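Cuaderno de taller, septiembre. Entrada de viernes.
Mesa clara del banco 4: estado del tablero, repaso de acabado y reparto del material de sobremesa.

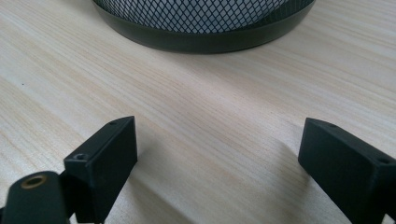 Empiezo a las 8:40 con el tablero ya despejado desde ayer por la tarde. Objetivo de la jornada: cerrar la ficha de la mesa, decidir si el acabado aguanta otro trimestre sin lijar y dejar fijado qué se queda encima y qué baja al suelo o al armario.

Inspección visual. Veta larga, algo ondulada, en diagonal respecto al lado desde el que trabajo. Alternancia de bandas beige y bandas un poco más tostadas, con líneas finas entre medias. Brillo suave. No aprecio cercos de vaso ni marcas de cúter en la zona de trabajo. Un solo defecto localizable: una mota oscura muy pequeña, hacia el lado izquierdo. Al tacto no sobresale. Con la uña no salta. Con goma blanca tampoco. La dejo anotada como M1 y no la toco más hasta tener claro si está en la madera o en el acabado. Si está en el acabado, saldrá con el repaso. Si está en la madera, se queda.

Nota para quien lea esto después: en la ficha anterior el tablero figura como «claro, sin defectos». La ficha es de la recepción y no se había actualizado. La mota puede venir de entonces o ser posterior, no hay forma de saberlo. Corregido en la ficha.

Procedencia. El tablero entró con el pedido de Plenwood, junto con los dos estantes del fondo. En el albarán consta una superficie total de 2,992 metros cuadrados entre las tres piezas. No viene desglosado. Para el cálculo de aceite necesitaría el dato de la mesa sola; pendiente de medir con cinta, porque el plano de Hoani es de la versión anterior y el canto cambió.

Acabado. La hoja del taller dice «aceite duro Trumeo, dos manos». No dice fecha ni dilución. Pregunto a Aroha Partington, que estuvo en el montaje. Responde que la segunda mano se dio muy estirada, con muñequilla, y que se pulió al cabo de media hora. Cuadra con el brillo que tiene, bajo y bastante igual.

Prueba de la gota, 9:15. Tres gotas de agua con pipeta: G1 junto al canto de trabajo, G2 en el centro, G3 cerca del lado izquierdo, a un palmo de M1. Espera de 10 minutos con temporizador.
G1: la gota se ha aplanado, contorno algo irregular. Al secar con papel queda una sombra leve que desaparece antes de las 9:40.
G2: gota entera, contorno limpio. Sin sombra.
G3: gota entera. Sin sombra.

Lectura: el acabado está bien en el centro y en la izquierda y empieza a estar gastado junto al canto, donde apoyan los antebrazos. Es lo esperable. No justifica lijar toda la superficie. Propongo repaso local de la franja delantera y una pasada muy fina de mantenimiento en el resto para igualar el brillo.

Prueba de roce, 9:50. Paño blanco de algodón seco, 30 pasadas en el centro con presión de mano normal. Paño sin color. Repetido en la franja delantera: un gris muy tenue, que atribuyo a suciedad de uso y no a acabado suelto. Guardo los dos paños en sobre, rotulados, en el cajón de muestras.

Luz. Con la iluminación actual el tablero se ve parejo, sin reflejos duros, algo más frío por la izquierda. Para revisar el repaso esto juega en contra: los excesos de aceite se ven mal con luz difusa. El día de la aplicación usaré la linterna rasante, apoyada en el canto, y apagaré las de techo durante la revisión. La otra vez no se hizo así y hubo que repasar dos charcos ya mordientes.

Papelera. Es la negra de rejilla metálica, redonda, con banda lisa en la base. Estaba apoyada directamente sobre la madera. Observaciones:

La rejilla en rombo deja ver si hay algo dentro sin asomarse, cosa útil en sobremesa. Para virutas finas y polvo de lija no sirve, por el mismo motivo. Hay que limitarla a papel, cinta y recortes grandes.

El punto de contacto con la mesa es el borde de la base. Paso el dedo por todo el perímetro y no encuentro rebaba. Reviso la zona de apoyo al levantarla: sin cerco y sin rayas visibles. La giro sobre un folio, media vuelta con peso encima (un bote lleno), y el folio queda con una línea gris en arco. Es decir, si se arrastra cargada, marca papel. Sobre el aceite no he querido probarlo.

Decisión: fieltro autoadhesivo en la base. Tengo del de Prirari, en tira. Corto cuatro tramos cortos y los reparto en cruz. Desengraso antes con alcohol y espero cinco minutos. Pegado a las 10:30. Compruebo a mano que no cojea. Los tramos quedan metidos un par de milímetros hacia dentro para que no asomen.

Ubicación. He probado tres posiciones:
a) Al fondo de la mesa, como estaba. Se llega estirando el brazo. No estorba. Obliga a pasar los recortes por encima del trabajo.
b) En la esquina derecha. Más cómoda para la mano derecha, pero ocupa justo la zona donde se abre la carpeta de planos.
c) En el suelo, a la derecha del banco. Libera superficie, pero se golpea con el pie y los recortes de cinta acaban fuera.

Dejo la a) de momento. Para el inconveniente de los recortes, costumbre de juntarlos en un montón y tirarlos de una vez. Se revisa dentro de un mes.

Reparto del resto del material. Hasta ayer la mesa hacía de depósito. Queda así:
Regla larga y escuadra: colgadas en el panel, ganchos de la izquierda.
Cúter y cuchillas: cajón de arriba. Las usadas, al bote con tapa, nunca a la papelera.
Base de corte: vertical, entre el armario y la pared. Se saca para cortar y se guarda al terminar.
Cintas: barra del estante bajo.
Botes de aceite y trapos: armario metálico. Trapos con aceite, extendidos en el tendedero de fuera hasta que sequen. No se tiran en la papelera de la mesa ni en ninguna otra del taller. Esto ya estaba en las normas y lo repito por la tapa del armario, donde apareció uno hecho una bola.
Carpeta de planos: estante alto, lomo hacia fuera.

Limpieza previa al repaso, 11:20. Aspirado con cepillo blando, siguiendo la veta. Paño apenas húmedo, agua sola. Secado inmediato con un segundo paño. No uso el jabón de la pila; el envase no indica composición y no quiero residuos debajo del aceite. M1 sigue igual después de la limpieza, mismo tamaño y mismo tono.

Repaso, plan. No se hace hoy. Falta la lija de 300 (la que queda está embozada) y prefiero aplicar con el fin de semana por delante y el taller cerrado. Secuencia prevista:
1. Encintar a lo largo del límite de la franja delantera. La cinta se retira antes de que el aceite tire.
2. Lija de 300 a mano, con taco de corcho, siempre a favor de veta. Ojo: aquí la veta no va paralela al canto, va en diagonal, y el gesto natural es lijar paralelo. Marcar la dirección con dos tiras de cinta en los extremos como guía.
3. Aspirar y pasar paño atrapapolvo.
4. Primera mano en la franja, muy estirada. Retirar el exceso a los 15 minutos.
5. Al día siguiente, quitar guías y dar una mano fina a todo el tablero, franja incluida.
6. Revisión con luz rasante. Pulido con muñequilla seca.
7. Mesa fuera de uso hasta que pase la prueba de la gota en G1.

Sobre M1: en el paso 2 no entra, porque queda fuera de la franja. Aroha propone levantarla con la punta de una cuchilla y tapar con aceite. No lo veo. El hueco se notaría más que la mota, sobre todo en una madera tan clara. Queda como está.

Duda abierta: si la mano general va a amarillear el tablero. Ahora tira a crema y conviene que siga así, se usa para comparar muestras de papel. Haré una prueba en el retal del mismo pedido, mitad con mano nueva y mitad sin ella, y lo dejaré junto a la ventana hasta la fecha del repaso. Si se aprecia diferencia a simple vista, paso 5 anulado y solo se trata la franja, aun a costa de un brillo algo distinto.

12:05. Retal localizado en el estante del fondo. Cortado, lijado y encintado por la mitad. Mano aplicada en el lado A. Exceso retirado a las 12:20. Rotulado por detrás a lápiz.

Pendiente:
Medir el tablero y calcular el aceite.
Pedir lija de 300 y atrapapolvo.
Pasar a limpio la ficha con M1 y las tres gotas.
Avisar a Hoani de que el plano no recoge el canto nuevo.
Mirar el fieltro de la papelera el próximo viernes, por si se despega algún tramo.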